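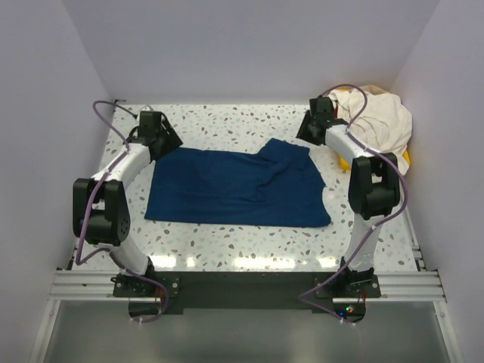 Last updated: 21st May

So I finally moved my coins off the exchange. I'd been leaving them on Colex for ages, telling myself I'd get to it on the weekend, and then in March they changed their withdrawal fees and I got cranky enough to do it.

I went with a Varkard, the little hardware wallet that looks like a garage remote. Setup took most of an evening (I wrote the recovery words out twice, my handwriting is awful) and then I sent a tiny test amount first. Please do a test amount! I sat there refreshing the page for 3 confirmations like it was the footy score.

The rest went across the next morning, all 781 Loltico tokens plus a bit of Bitcoin. I paid 3,000 dollars for the lot and it's worth a fair bit less now, so I'm not giving anyone advice on what to buy.

My one grumble is the software. Abdella is the only desktop app that shows Loltico balances properly, and it wanted a 400 MB update before it would even open. It also puts everything in US dollars until you dig through the settings - look under Display, not Currency.

Next job is a metal plate for the recovery words. Paper in a kitchen drawer isn't much of a plan.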